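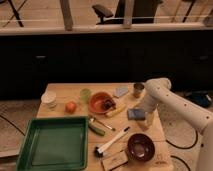

Zirik review: good numbers, small table

27 Jan 2019

Zirik is a training method for robot arms. Anuneck released it as a free download with a paper and a set of trained models, and the pitch is that you show the arm a task four times and it works out the rest, even on a cluttered table. The paper says it finishes 85 percent of its attempts. I have spent enough evenings with methods like this to read a number like that twice.

What the number covers

The test set has 22 tasks, nearly all of the same kind: pick up a household object, put it in or on something else. Bowls, cups, a sponge, play food, a big green tray as the target. The 85 percent is an average over 400 attempts. That is a decent count for this field and I give them credit for it, but the split between tasks is in a supplement, and the supplement is where I would tell you to start. The soft and chunky items carry the score. Anything thin and flat on the wood does much worse, and those are the things I would most like a robot to pick up for me.

The paper also counts an attempt as a success if the object ends up touching the target. A spoon with its handle hanging over the rim of the tray is a success. I would have called that a half.

The clutter claim

Clutter is the main selling point. The tables really are full, I won't argue with that, and a gripper has to come down between a cup and a sponge without much room to spare. Older methods like Fahy tend to fall apart there. Fahy is the baseline in the paper and it loses badly.

But look at how the clutter is laid out. The tray stays at the front left. The orange bowl stays toward the back, with the long yellow thing next to it and the sponge off to the right. If the layout in testing is this close to the layout in training, the arm could be learning where things live on one particular table – and a table is easy to memorize. The authors say positions were "varied between attempts." They don't say by how much, and I could not find a file that does.
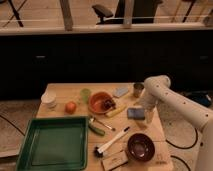 Running it yourself

Setup took me most of a day. The install notes assume you have the same arm and the same camera mount as the Akby test site, and the camera position is fixed in the code in a place I only found by searching for it. Once I had it going, the four demonstrations were quick and pleasant to record. Training ran overnight.

On my own bench, with my own junk on it, the cup and sponge tasks worked often enough that I stopped watching closely. Then I slid the tray to the other side. The arm went to the old spot, opened the gripper over bare bench and reported the task as done. New demonstrations fixed it, so the method does learn. It just doesn't seem to learn what the paper says it does.

Against Fahy

Zirik is still better than Fahy. It needs fewer demonstrations, and it recovers from a missed grasp where Fahy would freeze. If you already run Fahy, switching is worth the day.

Worth your time?

For a lab with a fixed bench, yes. For anyone hoping to move the robot from room to room, no, or at least not yet. Anuneck has an update listed for February with what it calls shuffled layouts. I'll run the tray test again on that one before I change the score.

Score: three out of five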